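시뮬레이션 과제 3: 양팔 로봇의 책상 접근 자세 만들기

작성: Darcy Partington (동아리 시뮬레이션 조)
최종 수정: 2018년 5월 29일

이 문서는 로봇 동아리 신입 부원이 Jedovari 환경에서 양팔 로봇을 불러오고, 책상 앞 접근 자세를 저장한 뒤 재생하는 절차를 다룬다. 설치와 계정 설정은 과제 1, 단일 팔 관절 제어는 과제 2 문서를 참고한다.

준비 사항

과제 2에서 제출한 작업 폴더를 그대로 복사해서 쓴다. 폴더 이름은 영문 소문자와 밑줄만 허용한다. 한글이 들어간 경로에서는 장면 파일이 열리지 않는다. 동아리방 공용 PC를 쓸 경우 Tosley 서버에 먼저 로그인한다. 동시 접속은 3명까지이다.

1단계. 장면 불러오기

실행 후 장면 목록에서 study_room을 선택한다. 로딩이 끝나면 물리 엔진을 정지 상태로 둔다. 정지하지 않고 로봇을 배치하면 바닥과 겹친 순간 반발력이 걸려 로봇이 튕겨 나간다. 배치를 마친 뒤 로봇의 몸체가 책상과 겹치지 않는지 위에서 내려다보는 시점으로 확인한다.

2단계. 시점 설정

시점은 세 종류가 있다. 외부 시점은 배치용, 손목 시점은 파지용이고, 이 과제의 제출물에는 상체 위쪽에서 앞을 내려다보는 시점을 쓴다. 시점의 회전값은 기본값이 0이 아니므로 화면 속 방이 기울어져 보인다. 수평을 맞추려고 회전값을 고치지 않는다. 채점 스크립트가 기본값을 기준으로 양쪽 그리퍼의 위치를 읽는다.

3단계. 관절값 입력

왼팔은 대기 자세, 오른팔은 접근 자세로 둔다. 대기 자세에서는 팔을 거의 수직으로 세우고 손가락이 위를 향하게 한다. 오른팔은 책상 쪽으로 비스듬히 뻗는다. 어깨부터 손목 순서로 한 관절씩 입력하고, 입력할 때마다 충돌 표시를 확인한다. 여러 관절을 한꺼번에 바꾸면 어느 관절에서 충돌이 생겼는지 찾기 어렵다.

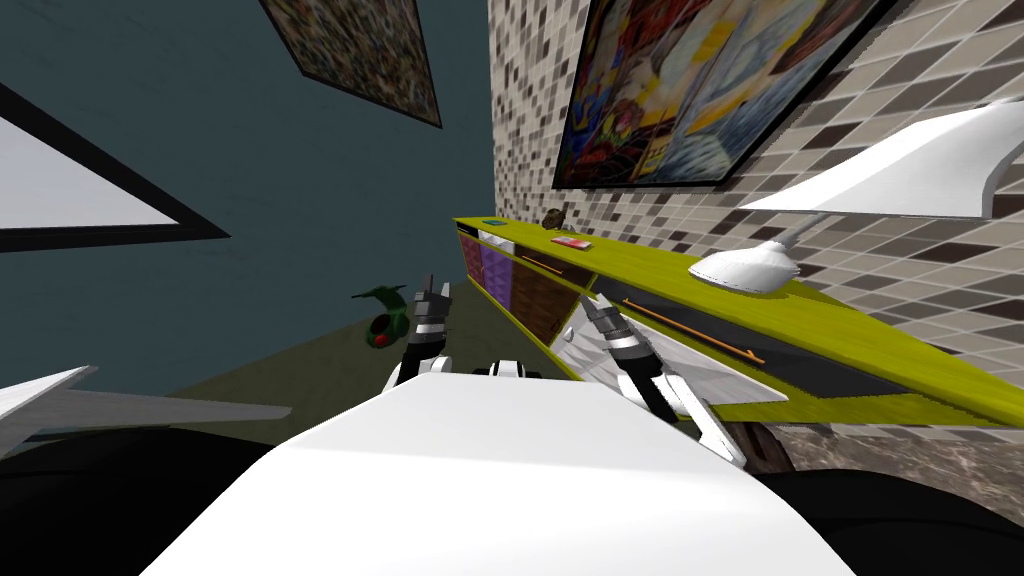

관절값이 정해지면 이름을 붙여 저장한다. 이름은 조 번호와 자세 이름을 밑줄로 잇는다. 같은 이름이 있으면 경고 없이 덮어쓴다.

4단계. 궤적 생성

초기 자세와 저장한 자세를 차례로 지정하고 중간점 수를 100으로 둔다. 이보다 적으면 팔꿈치가 책상 앞면에 가까워지는 구간에서 충돌 검사가 건너뛰어질 수 있다. 보간 방식은 관절 공간 보간을 쓴다. 직교 공간 보간은 과제 4에서 다룬다.

5단계. 재생과 기록

물리 엔진을 켜고 궤적을 재생한다. 제한 시간은 3000스텝이다. 재생이 끝나면 기록 폴더에 로그 파일이 생긴다. 로그 마지막 줄에 collision 0이 나와야 한다.

자주 발생하는 오류

오류 코드 44: 관절 한계 초과. 손목 관절의 부호를 반대로 넣은 경우가 대부분이다. 좌우 팔은 축 방향이 대칭이므로 왼팔 값을 오른팔에 그대로 복사하면 안 된다.

재생 중 팔이 떨림: 제어 이득이 과제 2의 값으로 남아 있다. 설정 파일에서 양팔용 항목으로 바꾼다.

그리퍼가 가구를 통과함: 해당 가구의 충돌 모델이 꺼져 있다. 장면 파일을 다시 받는다.

제출

로그 파일, 자세 파일, 화면 저장본 한 장을 압축해서 Okum 게시판에 올린다. 채점은 Rasa Laur, 재제출 문의는 Bevan Kerslake가 담당한다. 과제 4는 9월에 공개한다.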